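Filed under: Lists / Merkuro-users / Archive
4 min read

Re: [merkuro-users] Background jobs vanish after a restart 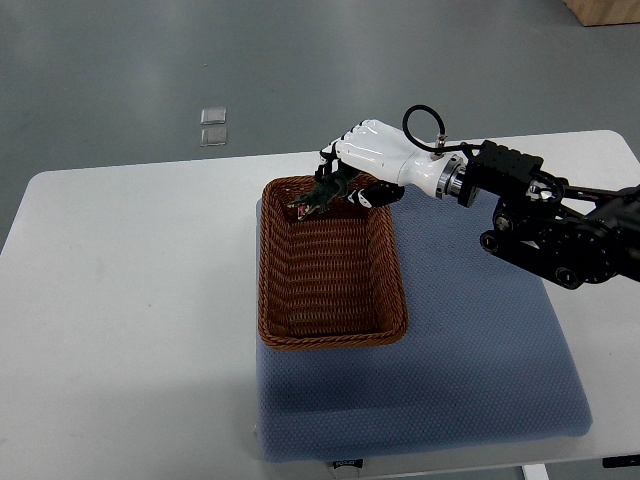

Green plastic toy, wicker basket.

8/31/22

Hi Siv, hi all,

Thanks for the long write-up, it saved me asking a bunch of questions. I've quoted the bits I'm answering and snipped the rest.

Siv Björklund wrote:

> We moved our invoicing app from cron scripts to Merkuro's job
> runner last month. It has been great, except that whenever we
> deploy, some jobs just disappear. They're not in the failed
> table and not in the queue. On a busy morning we have 400 or so
> jobs waiting and we lose a handful each time. I've set the
> shutdown timeout to 45 seconds and it made no difference. Is
> there some setting I'm missing?
>
> We're running two workers on one box, with Lau in front as the
> process manager. Config is pretty much the stock one.

OK so I've been bitten by exactly this at Brutthorpe, and I'm fairly sure I know what you're seeing! The stock config acknowledges a job when the worker picks it up. So the moment a worker grabs something off the queue, the queue forgets about it, and if the worker gets killed halfway through, that job has no home anymore. It never failed, as far as Merkuro is concerned, so it doesn't land in the failed table either.

What you want is late acknowledgment:

 jobs.ack = "after_run"
 jobs.lease_seconds = 95

The lease is how long a worker may hold on to a job before the queue hands it to somebody else. Mine is 95 because our slowest job (a giant PDF, don't ask) finishes comfortably inside that. Set it too short and the same job will run twice, and with invoices I'm guessing you would hear about it from your customers pretty fast.

Which brings me to the annoying part. Once you turn this on, your jobs have to be safe to run more than once. We keep a small table with a key per invoice and write to it in the same transaction that marks the invoice as sent — if the key is already there, the job just returns. It's maybe ten lines of code. The email call itself sits outside the transaction, so there's still a tiny window where a crash could send a duplicate. We decided to live with it. If your mail provider accepts an idempotency key, pass it along and you can mostly stop worrying.

> I've set the shutdown timeout to 45 seconds and it made no
> difference.

Check what Lau is doing here. It has its own kill timeout, and on our install it was set way lower than Merkuro's, so Merkuro was politely waiting for the jobs to finish while Lau pulled the rug out from under it. Look for stop_wait in the service file and make it bigger than your 45. Also make sure it sends TERM to the worker itself and not to the shell script that wraps it. Ours had a wrapper that swallowed the signal, and I lost most of an afternoon to that one. Putting exec in front of the last line of the script fixed it.

> Would we be better off moving the queue to Grero instead of
> keeping it in the database?

I wouldn't, at least not for this. Grero is nice and we use it for the cache, but with 400 jobs in the queue your database is barely going to notice. Plus you'd give up being able to enqueue a job in the same transaction as the row it belongs to, and I really like having that. We looked at it again in December, ran both side by side on a test box, and stuck with the database.

One way to check all this before you touch production: write a job that sleeps for 35 seconds and then logs a line, queue up a few of them, and restart the worker while they're running. With the stock config and a short kill timeout you should see log lines missing. With the new settings they should all show up eventually, though the interrupted ones won't come back until the lease runs out, so give it a couple of minutes before you decide it's broken.

If jobs still go missing after that, could you post your service file and the worker log from one deploy? Debug level if you can stand the noise.

Cheers,
Pat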